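# The Club That Taught an Arm to Tidy Up

The robotics club at Drustthorpe meets after the last bus has gone, which tells you something about how keen its members are. By then the school has that hollow, floor-polish smell, and the only lit windows on the east side belong to the old geography room, where a dozen teenagers are usually arguing (cheerfully, most of the time) about how to put a marker back in a cup.

I went expecting noise. I had covered robot contests before, the kind with buzzers and bumpers and somebody's little brother yelling from the bleachers, and I had my earplugs in my coat pocket. What I got was a room full of laptops and a great deal of muttering. Most of the club's year is spent in simulation, you see, and a simulated arm makes no sound at all when it knocks something over.

The project goes by the name of Puller. It started in September as a much grander idea, a robot that would clear an entire classroom at the end of the day, chairs and coats and forgotten lunches included. The club's adviser, a physics teacher with a very long fuse, let them plan it for two whole weeks before asking which single thing they would like to do first. They settled on pens. Every teacher in the building complains about pens, and the students figured that a robot that could take a marker out of a holder and put it back again would at least be popular in the staff room.

So that is the task. Reach over a table, find the marker, close on it, lift it clear, set it down, and then do the whole business in reverse. It sounds like nothing, and I said as much, and I was handed a keyboard and invited to try. I spent a happy twenty minutes at it and never once got hold of the thing!
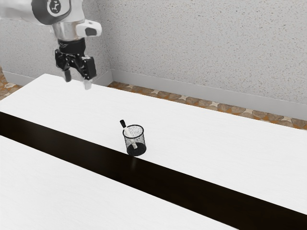 What trips everyone up, the students told me, is the lean. A marker in a cup never stands up straight the way you draw it on the whiteboard. It slumps against the rim at whatever angle it pleases, and a program that comes straight down from overhead, fingers open, will as often as not clip the rim on the way. One of the younger members keeps a notebook of these failures, with little sketches, and she let me page through it. There are arrows everywhere. There is also a drawing of a cup lying on its side with a sad face on it, which I am told is the unofficial club mascot.

The team entered its work in the Kusuma, a regional student contest that runs in two rounds, the first of them entirely on the computer. Each entry gets 40 tries at the task, with the marker leaning a little differently every time, and the scores are simply the tries that come off. Only the teams that do well enough go on to a round with a real arm, hosted at the Druvham workshop across the river. Drustthorpe had never made it that far. Two years running they missed the cut, and the older students still talk about it in the way other kids talk about a dropped pass.

I was there on 05/03/2025, the evening they sent in their entry, and I will admit I got rather caught up in it. The program they submitted was version 97. (The numbering is strict. A change to a single comment counts as a new version, because of an incident last winter that three different people tried to explain to me at once.) Somebody had brought a tray of cinnamon rolls. The upload bar crawled along, stopped, and crawled some more, and then a boy in the back row said, very softly, "It went," and everyone breathed out.

I asked the adviser afterward whether it bothered anyone to spend all those months on an arm they couldn't touch. She thought about it while she stacked the chairs - by hand, the grand plan having been set aside - and said she had wondered about that herself at first. She had worried the students would get bored without something to hold. Instead they got braver. An arm on a bench costs more than her car, and people are timid around it. On the screen they'll try a silly idea at four o'clock and a sillier one by five, and every so often the silly one is the one that works. The wrist turn they use now came from a freshman who had been in the club less than a month and didn't yet know it was supposed to be a bad idea.

That freshman, by the way, would like it on record that he now wants to move on to scissors. The rest of the club is not so sure. There is a camp that favors erasers, and another that would like to go back to the coats, and they were still going back and forth about it as we all walked out to the parking lot, where somebody's father had been waiting with the heater running and the radio on.

The first-round results hadn't been posted when this issue went to print. The club meets again next week either way, same room, and there are still two cinnamon rolls in the staff freezer with the word PULLER written on the bag.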